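4.3 Does a clear surface mean a tidy one?

Much of the advice on household tidying rests on a claim that is rarely tested: that people keep a table clear once it has been cleared, and that a single object left out does little harm. The Nultley guidelines repeat this claim twice and cite only a survey in which respondents described their own homes. We do not find that persuasive. People asked whether their tables are tidy tend to answer for the table they would like to own.

Our own records give a weaker picture. Of the 1745 diary entries kept by participating households, 200 mention a table or counter by name, and in most of those the surface is described only as "fine" or "okay." Such words cannot carry the weight that earlier authors have put on them. Thiele, the coding scheme most often used in this field, would score all of these entries as tidy. We scored them as missing, and the effect reported for clear surfaces shrank to the point where we would hesitate to call it an effect.

A second problem concerns what counts as an item. Under the Bestik checklist a bowl left on a table is one item, the same as a pen or a folded newspaper. Yet bowls behave differently from pens. They are open at the top, and our diarists wrote again and again of keys, coins and rubber bands finding their way into them. One household recorded 28 small objects in a single fruit bowl by the end of October. On the checklist, that bowl had not changed the score of the table at all.

Supporters of the checklist reply that a bowl gathers clutter that would otherwise be spread out, and so should count in the table's favor. This may be true in some homes. The studies offered in support, though, ran for no more than 6 days, too short a time for a bowl to fill and overflow, and none of them followed the objects after they left the bowl. We would want to see that before accepting the point.

There is also the matter of the surface itself. Varketti's storage manual treats white tabletops as self-policing, on the grounds that dirt and stray objects show up at once. Visibility is not so simple. A glossy white top also carries reflections, and small specks and faint smudges are easily lost among them (Figure 3). A colored bowl draws the eye first, and a rater working quickly may well mark the rest of the surface as clean.

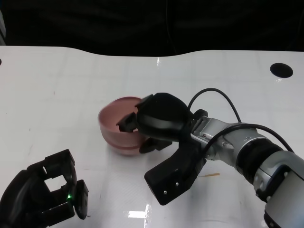
Figure 3. Pink bowl with a darker reddish band near its base, tilted on a glossy white tabletop. A few tiny specks and faint smudges are present on the surface.

We do not claim that raters always miss such marks. Our point is that the published scores give no way of knowing how often they do, because none of the studies reviewed here had the same surface rated twice by different people. Until that is done, the difference between a table scored "clear" and one scored "nearly clear" should be read with caution, and the ranking of storage methods built on that difference should be set aside. Section 4.4 takes up drawers, where the evidence is thinner still.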